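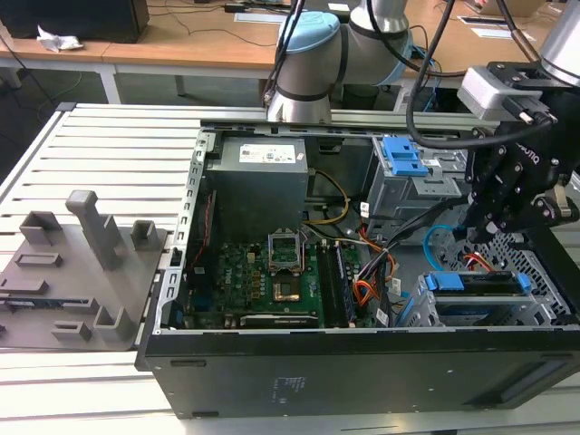

18/02/2018 -- teardown, Bustcombe tower, tag 842

Picked this one up where Valter left off, which is to say with the side off, the processor gone and no note. The processor turned up in the lid of the screw tray, in a square of foam, pins or pads down I couldn't tell until I lifted it. Pads. Fine. It is now in a labeled bag like everything else that costs money.

State at start of session: board in, power supply in, memory in, drive cage in, socket empty with the bracket standing open. I don't like leaving a socket like that. The contacts are the one part of this whole machine you can ruin with a sleeve. We used to have a bag of plastic socket covers and then Kwabena tidied the drawer, and now we have a very tidy drawer. If anyone finds them, I want the ones that snap over the bracket, and I'll take any color.

Dusting first. Brush only, no canned air, after what happened to the Sutness batch. Most of the dirt was in the corners and on the fan grille, a gray felt that came off in one satisfying piece. I showed it to Tuva, who did not find it satisfying.

Then cables. The rule on the wall says to unplug everything at the board before touching the power supply screws, and I have written in this book before that the rule is right and that I keep ignoring it. The main power plug on these is stiff. Squeeze the latch all the way, rock it the long way, and don't pull on the wires, however much they look like a handle. The processor power lead is worse, being short and tucked in where fingers don't go. I lost a bit of thumbnail to it and considered that a fair price.

Write down where the thin wires go before pulling them. They all look obvious while they're plugged in. Liv's method is masking tape flags, mine is a pencil sketch, and of the two hers is the one other people can read.
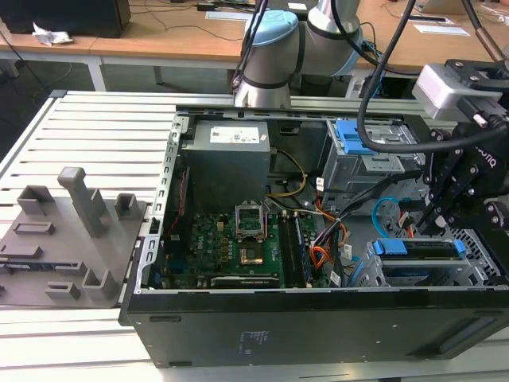
Should the memory come out before the board does?

Take it out first. The board has to tilt to clear the ports at the back, and tall modules catch on the cage or on your knuckles. Open the latches at the ends, lift straight up, and bag them in the order they sat.

Sølve asked me that last month and I gave him a long speech about leverage, so the above is the version for the binder. I have also added it to the Cestham sheet, which still tells people to start by removing a floppy drive.

Power supply: the screws at the back came out with no argument. There's usually a catch on the inside as well, and if the unit won't slide, look for the catch before looking for the pry bar. Label copied into the log by hand. I read one digit wrong twice, so somebody with younger eyes please check entry 2164 against the unit before it goes on the shelf.

Expansion slots: nothing worth keeping. One blanking plate had been bent by a previous owner with strong feelings. Straightened it in the vise.

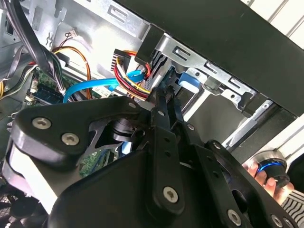

Drive cages are where most of the time goes, and it's nearly always time spent hunting for a screw that was never fitted. On this model somebody at the factory was kind. The fastening you want is colored so that even a person on their fourth coffee can find it, and the person on their fourth coffee still spent a while with a screwdriver on the other side. Follow the bright blue: the release tab is right there on the silver cage, and it wants a firm push, held, while the other hand moves the cage. Pushing and letting go does nothing except make you feel you've pushed it. Mind the folded rails too, they have edges. I've put plasters on the shopping list, under "consumables."

Do not oil the tab. Valter, this is for you. The last one you oiled collected so much fluff that it looked upholstered.

Sorting, for whoever does the next one: case screws in bin 33, with the coarse thread. Drive screws are the fine thread and go in the jar. If a screw goes in for half a turn and then gets stubborn, it's in the wrong hole, and the screw is not the one being stubborn.

Still to do on 842:
battery off the board, into the battery tub
old paste off the processor (it's in the bag marked Tapsell, ignore the name, I ran out of fresh bags)
front panel, which clips on, and I've yet to meet one of those clips that survived me
weigh the bare case, write it on the sheet

Tower 733 is next in the queue and is the same model, so I expect to be twice as fast and cut the other thumb. Asked Liv to order socket covers in the meantime. She says there were some in the drawer.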